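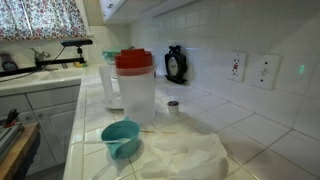
4.2 Equipment planning and cost

The first plan for the home kitchen work assumed one complete station per kitchen. Each station would have had its own arm, gripper, sensor and mounting hardware. When Ivars Urbonaitė worked out the budget, the arms alone took up 62 percent of it, and very little was left for spare parts or for the time needed to install anything. We then changed the plan to 2 full stations that move between 7 kitchens, with the mounting hardware left in place at each site.

Mounting hardware turned out to be the item we had planned worst. The Plalitz kitchens differ in counter depth, in the distance from sink to wall cabinet, and in where the outlets are. Tiled counters caused the most trouble. Clamps sold for lab benches expect a flat edge, and a tiled rim with a raised lip does not give them one. We asked two suppliers for quotes. Mevex offered a fixed frame made to measure for each kitchen, with a lead time of nine weeks. Buler offered a straight bar with adjustable ends, which could be cut on site. The Buler bar was less stiff but cost almost half as much, and we ordered it for all sites.

Sensor position also affected cost. A unit placed low and to the side sees the sides of cups and pitchers well but loses small flat items behind them. A second unit per station would have solved this, and it would also have meant a larger computer and a new license from Paulauskas, who supply the calibration software. We kept one unit per station and set aside the money for replacement cables, which we expected to wear out first.

Figure 6. Costs by category, first plan and revised plan.

As Figure 6 shows, the revised plan moves money out of arms and into three smaller categories: mounting, spares and labor. Labor includes travel between kitchens, unpacking, and recalibration after each move. Dzintra Dambrauskienė prepared the labor estimate from the logs of an earlier study, in which setup was recorded separately from task time. The final order was approved on 4/22/22, and the last bars were delivered in September.

Household objects were budgeted under consumables. Pitchers, measuring cups, cloths and utensils are cheap one at a time, but plastic lids crack and cloths have to be replaced often. We would advise other groups to give these items their own line – ours were first listed under "other" and were hard to track. Gripper pads should be handled the same way, with a full spare set kept at every site.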